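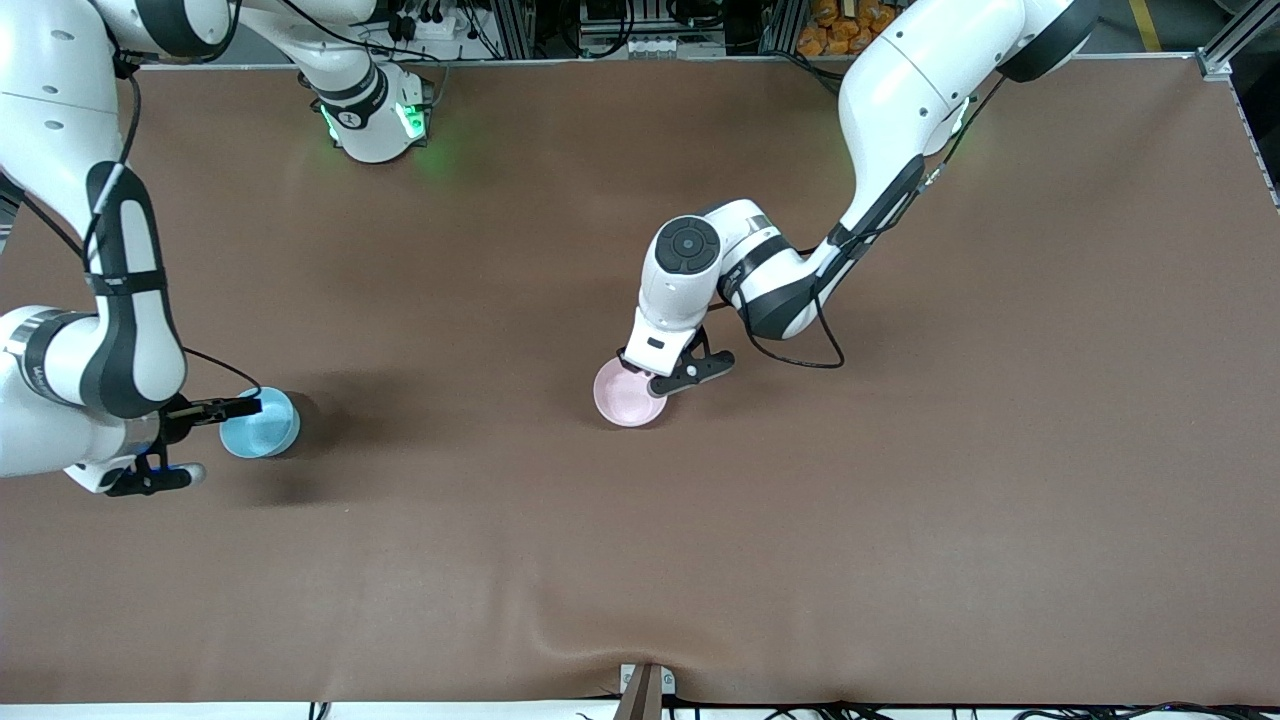
Planning next year's arms (and everything that goes with them)

It's budget season again at Nultgate, and since so many of you have stopped by the Plisthorpe lab to ask what we're putting in for, I thought I'd lay it all out before the August deadline sneaks up on us.

The big item is a second two-armed station. The one we have is booked solid, and bowl handling, with a gripper on each rim, the blue one on one side and the pink one on the other, takes up more table time than anyone guessed when we drew up the first plan. Fiore and Bradar have both sent quotes, and both are good ones! Bradar comes in lower on the arms themselves, but Fiore includes 3 years of service, and after last winter's repair bills I have a real soft spot for service.

Please don't forget the small stuff, either. Last time we priced the arms beautifully and then went scrambling for clamps, cables and table mats, all of which had to come out of the supplies line. A replacement mat is $188 and we'd like a spare on the shelf. I've also asked for 40 hours of setup time, which may sound generous until you remember how long it took us to get the wiring tidy enough to walk past.

If your group wants time on the new station, send me a short note with the hours you'd need each month and any special grippers you have in mind. Rough guesses are perfectly fine, and I'm always happy to talk it through over coffee.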